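The Cell at the End of the Corridor

How one technician keeps a two-arm robot station ready for work

May 22, 2018

When I came to Tarar the first time, in January, the robot cell was standing still, and Bushra Ansari was under the table with a flashlight between her teeth. She did not come out to greet me. She put one hand up and asked for the short screwdriver. I gave her the wrong one, and then the right one, and this was our introduction.

Ansari is the technician for the cell. Tarar is a small company which tests handling methods for other companies: how to pick a soft thing, a slippery thing, a thing which rolls away. The customers send a box of objects and a list of wishes. The engineers upstairs write the programs. But between the programs and the objects there is a machine, and the machine must be the same machine today as it was yesterday. To hold it the same is Ansari's job.

"The engineers think in motions," she told me. "I think in screws."

The cell is called Jasura, after a boat that her uncle had. It is built on a dark table inside a frame of black rails, with black curtains hung behind. The arms are fixed to this structure. Each carries a two-finger gripper and, at the wrist, a small camera. There is nothing rare in it. Most of the parts could be ordered by anybody with a catalog and some patience. What is special is the notebook lying next to it, in which Ansari has written 386 entries up to the day of my last visit. Some of them are one word long. One says only "cable," with two lines under it.

Morning

Her day starts before the power is switched on. She walks along the rails and puts her hand on each bracket. She does not use a tool for this. If a bracket has moved even a little, she says, the hand knows it sooner than the eye, and afterwards the tool can confirm. After the brackets she goes to the cables. A robot arm repeats the same bend all day, and every cable which passes over a joint must bend with it. If the loop is too short, it pulls at the connector. If the loop is too long, it hangs into the work area and sooner or later some finger will catch it.

I had imagined that the length of a cable loop is calculated. In some places surely it is. Here Ansari moves the arm by hand to its worst positions, marks the cable with a piece of tape, and looks where the tape goes. Then she gives it a bit more and ties it. When she changed the camera cable on the near arm, this procedure took her the whole morning, and after lunch she opened it again and did it once more.

Only then comes the power. The arms go to their home position, slowly, one after the other. She listens. I listened also and heard a fan.

The fingers

The part that needs her most is also the smallest. The fingers of the gripper close on whatever is put between them, and they also touch the table, the edges of dishes, and from time to time each other, harder than they should. The tips wear down. For her first sets Ansari wrote down the number of closings at the moment of changing, and she arrived at a rule: after 3,000 closings she takes the gripper out of work and looks at the tips under the lamp, even if no one has complained.

A worn tip is not always a bad tip. This was for me the most surprising thing I learned from her. A new tip is smooth, and with some objects it slides. After a time of use it becomes a little rough and it holds better. Then there is a long good period. Then the edges start to fray, the contact is no more where the program believes it is, and the object turns in the grip. To find the end of the good period is a matter of judgment, and Ansari's judgment is written in the notebook in two letters, OK or NO, with sometimes a question mark.

The tips come from Drevus, a workshop which cuts them in lots of 100. She likes them, but she does not trust any lot before she has tried it. With one lot the holes were placed a hair too far to one side. You could mount the tips without any problem, and the fingers closed, and the seam between them looked straight. Only small round objects showed the fault, because they were pushed out to the left each time, like a seed between two wet fingers. It needed two days to find this. The engineers had already changed their program three times.

Closing on nothing

After any work on the gripper she does the same three steps, and she does them in the same order.

The first step is to close the fingers on nothing. The arm is brought down over the table, the fingers come together, and she studies the line between them from the tip backward. It may open a little toward the base, that is normal for this shape. It may not open at the tip. She looks at it through the wrist camera also, as the program will look at it.
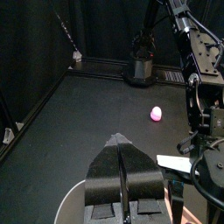
Jasura through the wrist camera: fingers closed, worn tip in view, an egg-shaped test object on the table.

The second step is the paper. She cuts a strip of ordinary office paper, lets the gripper take it, and pulls. If the paper comes out straight, the pressure is even. If it turns while coming out, one side is holding more than the other, and she must go back to the screws. I tried the pull myself and felt no difference between the strip she accepted and the one she refused. She let me try again. I still felt no difference.

The third step is the object. For this she likes things that are rounded and stand on a small base. A cube forgives too much, she says. It has flat sides, and the fingers push it square even when they come a bit crooked. An egg shape shows the mistake at once by leaning or by turning. She sets it on the table, steps back behind the line and starts the test: go down, close, lift, hold, put back. She repeats it 20 times. If it falls one time she starts from the beginning, and she writes this down too.

Two arms, one table

To have a second arm at the same table makes everything harder, and this is not only a question of collisions. The software takes care of most collisions. The trouble is that the two arms must agree where the table is. If one of them believes that the surface lies a millimeter lower, it will press where the other only touches, and its tips will be finished much sooner. For a long time Ansari wondered why one gripper used more tips than the other. She suspected the motor, then Drevus, then the cleaning people. At last she laid a steel ruler under both grippers, and there was her millimeter.

Since this time she checks the height of both arms whenever the frame was touched by anybody, also by herself.

There are also problems which come from outside. Trillero, the company that rents the floor above, has a heavy cutting press. When it works, the table trembles. A person does not notice it, but the camera picture does. Ansari went upstairs with a cake and came back with the hours of the press written on a card. The fine adjustments are now done when the press is silent.

Before closing

I asked her if she would prefer a newer cell. There has been some talk of it at Tarar. She thought about this while she was winding up a cable, and answered that a new cell would have new faults and she would have to get to know them, that she would need a new notebook also, and the shop where she bought this one has closed.

Then she wanted the short screwdriver. A clamp on the near arm had a little play in it, she had felt it in the morning and did not want to leave it for the night. This time I gave her the right one.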